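# Fault 643

The arm took hold of the board at twenty past nine in the morning and declined to give it back.

I was the night tester at Clallon, working days that month on account of a scheduling error I had made myself. Clallon tested other people's robots. We had a white room, a white table, and a contract with Lebrun, who made arms, and who had bought their gripper software from Zornow, who made excuses. My job was to have the arm pick up a thin dark board, carry it past the glass without touching the glass, and put it down. It had been picking up and carrying beautifully all week.

"Release," I typed.

The console thought about it. FAULT 643, it said. OBJECT NOT SECURE. GRIP INCREASED.

I typed it again. The fault came back and the motor in the gripper made a small noise, like someone clearing their throat before a speech about their divorce.

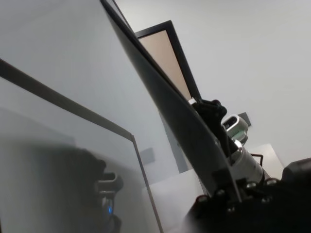 I pressed the red button, which cut the power to the arm and did nothing whatever to the fingers. They were built to hold on when the power went. Lebrun was very proud of this. There was a paragraph in the brochure about dropped loads, with a drawing of a foot.

The manual had an entry for 643 on page 168, and the entry said to see your supplier. I called Lebrun. Lebrun said that gripping was a Zornow matter. I called Zornow and got a cheerful man in the Wakum office who asked whether the object was secure.

"Very," I said.

"Then you wouldn't be getting 643."

"I'm getting it now."

"It means the object's slipping."

"I could hang a bicycle off this object."

He asked me not to do that, and I could hear him writing it down. Then he put me on hold for 15 minutes, during which I ate a granola bar and had a look at the board. The edge had started to bow where the finger met it. I moved back behind the yellow line, where I should have been all along, and where I later wrote that I had been.

When he came back he had a theory. The finger pads had sensors in them, and the sensors knew what slipping felt like because Zornow had taught them, over one long August, with a great many objects. All of the objects had been dropped sooner or later. That was the point of the exercise. So as far as the gripper was concerned, an object was a thing that was about to fall.

"So what does it do when I tell it to let go?" I asked.

"Well, it feels the object start to go," he said, "and it saves it."

We were both quiet for a bit. I think he was rather moved.

The fix was to tell the gripper that it had never been holding anything. This involved a laptop, a cable that fit on the third try, and a menu called Beliefs, which he swore had been renamed in the current version. I cleared the entry. The fingers opened. I caught the board with both hands and the whole upper half of my body on the wrong side of the yellow line, and he asked what the noise was, and I said it was the chair.

I put the board away and powered the arm back up. It swung across the table to the wall, came up against the black panel at the back, and stayed there.

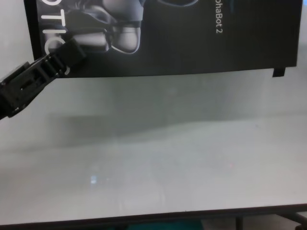 *The gripper at the black panel, with the table in front.*

FAULT 2, said the console.

I hadn't seen a number that low before. I read it to the man in Wakum and listened to him turn pages. He had a paper copy too, which I found comforting.

"Object missing," he said. "It's looking for it."

"You told me to tell it there wasn't one."

"There wasn't one in the gripper. It may still feel there's one in general."

He suggested leaving it overnight. I asked if that was a recognized procedure, and he said it was for his kids. I locked out the arm, hung the tag on the switch, and opened the incident form, which offered me a choice of Collision, Dropped Load, or Other. I picked Other. Under Corrective Action I wrote that the supplier had been informed and that the unit needed more practice at putting things down.

Then I went out to the cabinet and checked on the board. It had a dent in one edge, about the width of a finger. I turned it around so the dent faced the back.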